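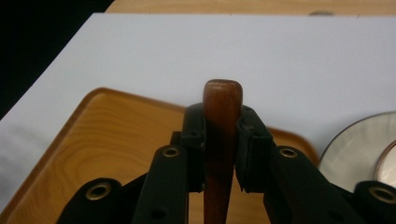

*Reddish-brown wooden handle, polished finish*

**Old Gillby three-speed, stuck seat post and a few other questions**

Posted by Chaminda Patwary, 11/26/19

Hello all, I've been given my late uncle's Gillby roadster and I'd dearly love to have it on the road by March. It's been in a shed for a very long time. The wheels spin, the brakes sort of work, and the frame number ends in 181, if that helps anyone date it. My big trouble is the seat post, which won't budge at all. I've tried twisting it with the saddle on and only managed to bend the saddle clamp (oh well!). It's a steel post in a steel frame. I'd rather not take a torch to it, as the original paint is still pretty decent.
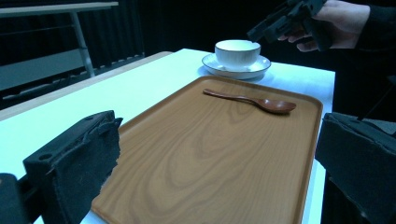 Can I use ordinary motor oil in the three-speed hub?

A light oil made for hubs is a better choice, and a teaspoon or so is plenty to start with.

**Godfrey Owino**

That hub reply went up before I'd gotten to the bigger problem, so let me carry on, Chaminda! Steel in steel is the good kind of stuck. Take the clamp bolt right out, turn the bike upside down, and drip penetrating oil up inside the seat tube if you can get at it from the bottom bracket end. Then leave it alone. I did this on a Khan tandem years ago and gave it a little more every evening for two weeks, and my wife was heartily sick of the smell.
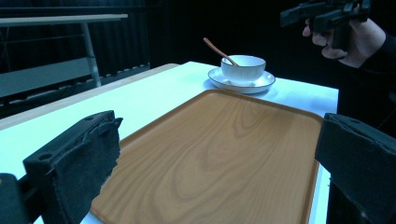 After that, put an old saddle on that you don't care about, stand the bike on its wheels with a friend holding it, and work the post back and forth a tiny bit at a time. Once it moves even slightly, add more oil and keep going. Clean out the tube and grease the post before it goes back in. I've ridden more than 500 miles on that tandem since then, and the post still slides like new.

**akel_rider**

just cut it off and ream it out. had the same thing on my Onex

**Chaminda Patwary**

Thank you both! I'll try the oil first, Godfrey, and keep the hacksaw for later. The bottom bracket needs to come out anyway, so I'll start there.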